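Workshop tips: getting the best out of the Kistano bench arm kit

I've had the Kistano kit on my bench since January and I've become a bit of a bore about it. It's a small arm with a two-finger gripper, a clamp for the bench edge, and a practice program for the computer where you can try a job on screen before the real arm goes anywhere near your good glassware. I use mine for the dull bits of workshop life: sorting screws into jars, holding a part while glue goes off, passing me the same size of dowel over and over. What follows are the things I've picked up, plus a few that readers have sent in.

Clamp first, everything else second

The clamp that comes in the box is fine on a thick worktop. On anything thin, put a scrap of ply underneath and tighten again after the first hour of use. Mine worked itself loose twice in the first week, and I blamed the arm both times when it was the bench top giving way (an old kitchen door, lovely to work on, soft as cheese).

Keep the arm well back from the vice. You need your elbow room more than it does. Dexter Begay wrote to say he mounted his on a separate trolley so it can be wheeled out of the way when he's planing, and I've pinched that idea wholesale. Lock the wheels, mind!

Try it on screen before you try it for real

The practice program is the part I expected to ignore, and now I use it more than anything else in the kit. You get a plain space and the gripper, and you can switch to a view from just behind the fingers, so you're looking along them at whatever they're about to meet. It takes a little while to get your bearings. Start with nothing to pick up at all and just drive it about.

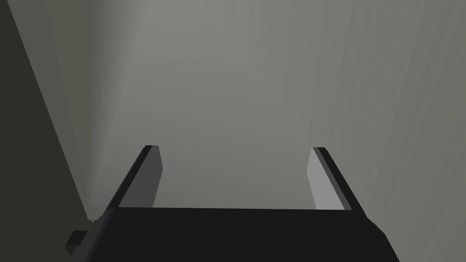
Picking up small parts is where most people come unstuck, and it was the same for me with cup hooks. The knack is to line up the middle of the gap with the thing you want, and let the fingers sort themselves out. From behind, they seem to lean in towards each other at the tips, a bit like the posts of a narrow doorway seen from the floor, and for days I kept correcting for a slant that's only perspective. The pale inner faces are a great help, as they show up well against the dark outer strips. Once I'd learned to watch those and forget the big dark block at the bottom, my aim got much better.

Do your first few approaches slowly. Stop short, look, then go in. Eilif Fjeld sets himself 24 practice runs for every new job before he switches the real arm on. I haven't got his patience, but his jars are tidier than mine.

Small things that help

A strip of thin rubber from an old bicycle inner tube, stuck to the real fingers with double-sided tape, does wonders on polished metal. Change it when it goes shiny.

Put loose screws in a shallow tray lined with felt. They stay where they land, and the arm isn't chasing them round the bench.

For gluing, wrap the finger ends in baking parchment. Morena Melis sent that one in after sticking a drawer knob to hers - it came off with warm water and a good deal of muttering.

Save each job under a name you'll know later. I had "test", "test new" and "test new good" and couldn't tell you what any of them did.

Switch it off at the wall before you reach in to clear anything. Every time.

What I'd grumble about

The manual is thin, and the chapter on setting the grip strength is two paragraphs long. Start at the lowest setting and creep up. I settled on 40 for dowels and 39 for anything painted, and yes, I can tell the difference.

The cable is too short for a deep bench. I bought a longer one from Gallagher's in Drumholm and tied it along the back edge with garden twine.

The practice program could also do with a few more ready-made objects. Natalina Pagano tells me you can build your own out of plain boxes, and she's made a whole kitchen drawer that way, spoons and all. I'm having a go at a jam jar next, so if you've already drawn one, do send it in!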